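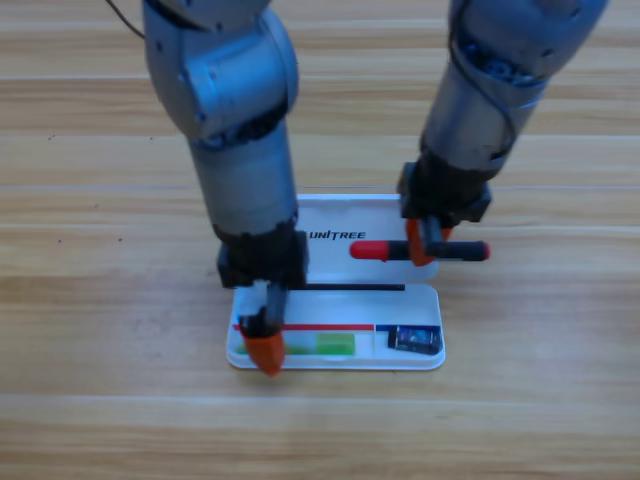 Rewatching Jillholm, all 153 episodes of it

I have finally done it. After years of saying I would, I have started Jillholm again from the very first episode, and I am now so far in that I've begun humming the theme tune while I do the washing up.

If you weren't glued to the telly at teatime back then, Jillholm was the one about the family who ran a failing hotel on a windy bit of coast. Two sisters, a grumpy dad, a cook who was always on the point of leaving (she left in series four, came back in series five and was never asked where she'd been). I was 15 when it started and I thought it was the most grown-up thing I'd ever seen. People had arguments on staircases! Somebody threw a ring into the sea!

Watching it now is a slightly odd business. The first series is slower than I remembered, and there's an awful lot of walking in and out of the kitchen. The hotel has a grand total of one guest for the first six episodes, and he doesn't get a line until the fifth. But then the storm episode comes along and I was right back on my mum's carpet with a plate of toast, properly worried about the boat. I knew perfectly well what happened to the boat. I still had to pause it and make a cup of tea.

What I'd clean forgotten is how good the dad is. As a teenager I only had eyes for the younger sister and her terrible boyfriend from Nurkport, and the dad was just the man who shouted about the boiler. Now I'm nearer his age than theirs, and every scene where he sits up late with the accounts book gets me. There's one in series two where he doesn't say a word for what feels like ages – just turns the pages and switches the lamp off. I don't think you'd get away with that at teatime now.

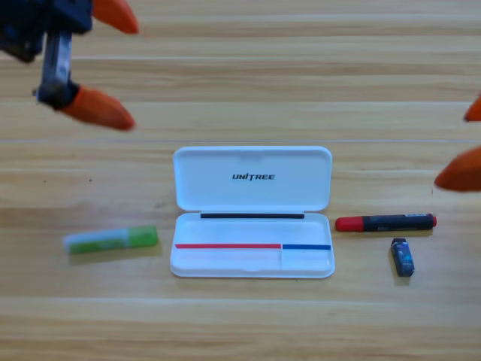
The boyfriend, on the other hand, has not aged well at all. He sulks. He borrows money. He turns up to a funeral in a white jacket. I had his picture on my bedroom wall for two years and I'd like to apologise to the wallpaper.

Then there's Prollalik, the spin-off, which I'd never seen because we were on holiday when it began and I was too stubborn to start in the middle. It follows the cook to her new restaurant and it only lasted one series. I watched the lot over a wet weekend in February and it's rather lovely, much funnier than the parent show, with a dog called Patrício who gets more screen time than most of the waiters. Why it was dropped I can't say. The last episode ends with the phone ringing and that's your lot, no answer, credits.

I've got the whole of series six to go, which I remember as the one with the amnesia plot. My sister swears it's the best of the bunch and that I was too young to get it. We'll see. She also liked the white jacket.

If anybody taped the Christmas special with the original songs left in, please do leave a comment. The version I've got has some plinky piano stuck over the dancing and it's driving me up the wall.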